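27 June 2018

Back from Plesance with a sore hip and a worse opinion of preseason training than I had yesterday, and that opinion was already low.

We ran hills. Lowri Craddock has it in her head that a rugby team gets fit by going up and down the same bank until somebody is sick, and she had us at it before anyone touched a ball. I asked what it had to do with lineouts, given that we lost four of our own throws in a row against Imrie in March and nobody got tired doing it. She said legs win lineouts. I have been jumping in lineouts for nine years and I'd say it helps if the ball comes somewhere near you.

Then the new fitness tests. We have signed up with an outfit called Skesis, who send you a chart after every session with your name on it and a score. I got 964. Out of what, I asked. It isn't out of anything, apparently, it just goes up. Maritza got a higher one and spent half the session walking because of her ankle, so make of that what you like. The club is paying $200 a month for this, and we still don't have enough tackle bags to run two groups.

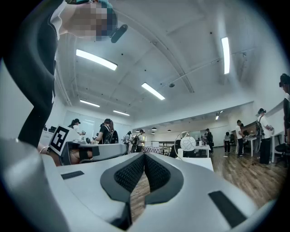 The sponsorship talk came after, in the bar. Trustbridge want their name across the front of the shirt and on the sleeve, and in return we get new kit and "support for travel." I have heard about support for travel before. Last time it was one bus, one way, and we came home from Imrie in six cars with the muddy bags on our knees. Lowri read the letter out twice as if it would get better. No figure in it anywhere. I said I would vote yes when I saw a number and I got a look for that.

They also think we'll draw 200 people to the first home game. We had 25 for the last one, and I'm related to three of them. Maybe the new shirts will bring them flooding in.

Maritza Arango wants to move to hooker. I was ready to be sour about this too, but she threw for ten minutes at the end and I caught most of them, clean, at the top of the jump. One evening proves nothing and there was no one up against me. Still, she gets it there flat and fast, and she doesn't tell you about it afterward. Her ankle needs to hold up. She says it's fine. She said it was fine in March and then missed the rest of the season.

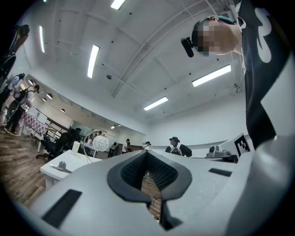 Things to sort before next session

New studs, the long ones. Tape. Ask Lowri straight out if I'm starting or if she is going with the tall kid from the second team, who can't lift and can't be lifted. Find out who signed the Skesis contract and how long we're stuck with it. Ice the hip tonight, and again in the morning if I can't get down the stairs.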